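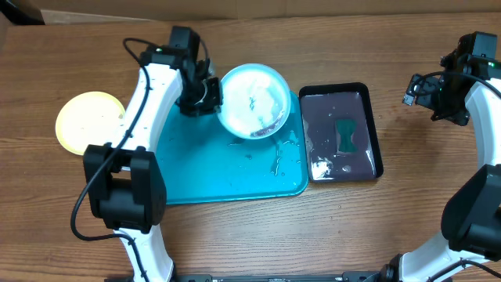 # Notes for my talk: Can a machine wash the dishes yet?

January 14, 2020. Speaker: Ülle Lūse. Please do not print for the audience.

## Opening (stay on the first slide)

Good afternoon and thank you for the invitation. My name is Ülle Lūse and I work at Kammont, in the small group which studies household chores.

Say it slowly. Wait until the people at the back have sat down.

I would like to begin with a chore that every person in this room can do. You have a plate, a sponge and some soap. You learned it when you were a child, and I think you did not like it very much. I still don't like it.

My question for the next half hour is simple: can we give this work to two robot arms on a table? My answer is "partly", and most of the talk is about the word "partly".

## What we call a chore

Explain that we don't mean a dishwasher. A dishwasher is a very good machine, but a person must fill it and a person must empty it. The washing was solved long ago. The handling was not.

In our group we speak about four kinds of handling:

- to take a thing from where it is
- to hold it while something else touches it
- to rub, wipe or press with enough force
- to put it down so that it stays

Ask the audience which one they think is the hardest. Usually they say the first one. When I gave this talk at Fuchs in May, almost all the hands went up for "take". My own choice is the third.

## Why dishes are difficult

A plate lying flat on a table is a bad object for a gripper. The fingers come from above and the rim is low, so there is very little to hold. A person slides the plate to the edge of the table or pushes a fingernail under it, and does not notice doing this.

Then comes the soap. Foam hides the object and it also hides the bottom of the bowl. A wet surface gives bright spots in the camera, and the bright spots move when the arm moves. Yoshinori Shibata spent a whole spring on this problem. He asked me to tell you that he is now a calm person again.

(Pause here. If they don't laugh, continue.)

The sponge is a different problem. It changes its shape when you squeeze it, and it weighs more after it drinks water. So the program which lifted it well the first time can fail the second time. 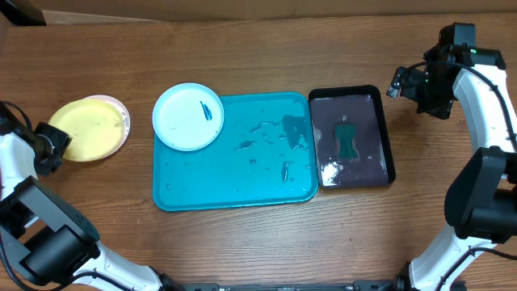 With the plates I want to speak also about order. A person who washes dishes always keeps a small plan in the head: which plate is next, where is the sponge, where do the clean ones go. When two plates lie one on the other, the plan has to say which is taken first, and the gripper must take only that one. Two plates which touch are much more than double the work of one plate.

There is also the question of what "clean" means. A camera can find a mark on a white plate. But is it dirt, a shadow, or an old scratch? I ask my mother and she decides with her thumb. Our arms don't have a thumb like this.

## Two arms

Tomomi Yagi always says that one arm can move things but two arms can work. I agree with her. One hand keeps the plate still and the other hand rubs. If the holding is too weak, the plate turns. If it is too strong, the plate jumps away when the rubbing begins.

The timing between the arms is where we lose most of our attempts. Here I give the only numbers of the talk, so speak clearly:

- 1,000 attempts with a person guiding both arms
- 300 attempts where the arms worked alone with a dry plate
- 300 attempts where they worked alone with a wet plate
- 19 of the wet ones I would accept in my own kitchen

Repeat the last number. Somebody will ask if the 19 were in a row. No, they were not.

## And the shop floor?

Short part, skip it if I am late.

People from Inell asked us if the same arms could wipe small metal parts. This is easier in some ways, for the parts are all the same and they come in the same position. Sota Uchida tried it for them and was quite content. But a workshop wants it fast, and it wants it all day. At home you can forgive a slow machine if it works while you sleep.

## What I believe today

I must be careful, the organizers like a clear yes or no.

Picking up, on a table which was prepared: yes. Wiping something flat: often. Washing a pile of plates after a family dinner, with forks hidden in the foam: no, and I will not name a year.

I would buy a machine which only moves the plates from the table to the sink. I think many people would buy it too.

## Questions I expect

**"Is it safe with glass?"** We don't use glass in these tests. Say this directly.

**"How much does it cost?"** Give the question to Tomomi Sakamoto, second row. She has the budget of the Prorov project and she knows what may be said.

**"Why not make a better dishwasher?"** A fair question. Answer: please do, and then come to me for the loading.

Thank the hosts. Take the adapter with me, last time I left it in the wall.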